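Shared workshop in Rutcombe opens its tidy-up robot build to new members

Rutcombe, May. The Ludow Workshop has opened its robot arm build to new members after 14 months of evening work. The project, called Rowbotham after the lane the workshop stands on, is a wheeled robot meant to pick up small household things from a table and put them away. Members have built the control software and the gripper fittings themselves, and the full parts list and drawings are now free to download from the workshop's website.

Work on the gripper has taken up most of the spring. The first set of fingers had flat ends and did well with boxes and tins, but soft things slid out or folded over. The current fingers are rounded, and the software closes them in small steps, stopping when the motor starts to draw more current. Members are testing this on toys of different shapes and firmness, placed on a plain white table so that the vision software has an easy background to begin with.
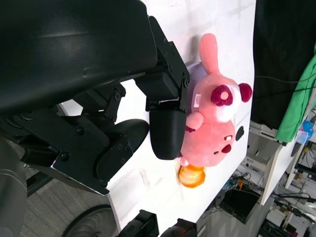

The Rowbotham gripper at a pink plush toy during bench work at the Ludow Workshop.

Plush toys are harder for the robot than they look. They have no fixed shape, they lie differently each time they are put down, and ears and paws can be mistaken for separate objects. The software now looks for the thickest part of the toy before it chooses where to grip. Small hard toys need a different approach, with the fingers brought in low and close to the table top.

The group has logged 1,394 pick-up attempts so far. Each one is saved with the camera pictures, the finger positions and a short note on the result. The log will be published alongside the drawings, including the attempts that failed, so that people building something similar at home can see which settings were tried.

"We wanted a robot that could be mended with the tools we already have on the wall," the workshop said in a statement. "If a bracket bends, a member should be able to take it off, make another and have it back on the same evening. We have changed the design several times to keep to that."

The control box and power supply came from Ukdale, a parts supplier in the town, which sold them to the group at cost. All other parts were paid for from membership fees.

New members do not need any experience of robotics. The workshop is running 3 introductory evenings, each starting at 7 pm, covering basic wiring, fitting and adjusting a gripper finger, and reading the attempt log. Places are limited to 14 people an evening and should be booked through the website. Under-16s are welcome with an adult. Sturdy shoes must be worn and long hair tied back.

The next stage of the build is sorting. Members plan to add open trays beside the table and have the robot put soft toys in one and hard toys in another. Work on this will begin once the introductory evenings are over.

Notes to editors

The Ludow Workshop is a member-run shared workshop in Rutcombe with benches for wood, metal and electronics. Visits by the press can be arranged through the contact form on the workshop's website.

Ends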